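How I Pack Up a Kitchen Before a Move

Feb 28, 2020

We've moved 7 times now (I know, I know) and the kitchen is always the part that makes me want to lie down on the floor. It's also the part I've gotten pretty good at, so if you're staring at a cabinet full of mugs and wondering where to begin, pull up a chair!

Start with the stuff you never touch. For me that's the waffle iron, the holiday platters and the fondue set somebody gave us at our wedding. I do those a good three weeks out. Tape them up, write KITCHEN and what's inside on two sides of the box, and shove them against a wall. Don't write only on the top. Once boxes are stacked you can't read the top, and I've opened eleven of them hunting for a can opener.

Get more small boxes than you think you need. Dishes are heavy, and a big box full of plates will either fall through at the bottom or wreck your back. Liquor store boxes with the dividers still in are wonderful for glasses, and most stores will let you have them if you ask in the morning.
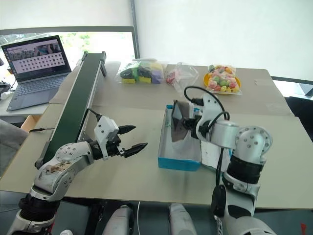 Plates go in on their edges, like records in a crate. I lay crumpled paper in the bottom, wrap each plate in one sheet, and then wrap every four together in another. Bowls can nest, but put paper between them. If you shake the box gently and hear clinking, open it back up and stuff in more paper. Dish towels work too, and you have to move those anyway.

For knives, I roll each one in a towel, tape the roll shut and write KNIFE on it in big letters. Please do this. I have a scar on my thumb from the October we didn't.

Spices and oils are where I get ruthless. Anything open and oily gets used up or given away, because I once had a bottle of sesame oil leak all over a box of cookbooks and I'm still mad. Spice jars get a strip of tape over the lid and ride in a soup pot.

The last box is the one you'll thank yourself for. Mine gets us through the first 24 hours: two mugs, two bowls, forks and spoons, one pan, the coffee stuff, dish soap, a sponge, paper towels, scissors and a roll of trash bags. It rides in the car with me and doesn't go on the truck, ever.

When you get to the new place, wipe the shelves out before you unpack anything. Then do the coffee maker first and order a pizza.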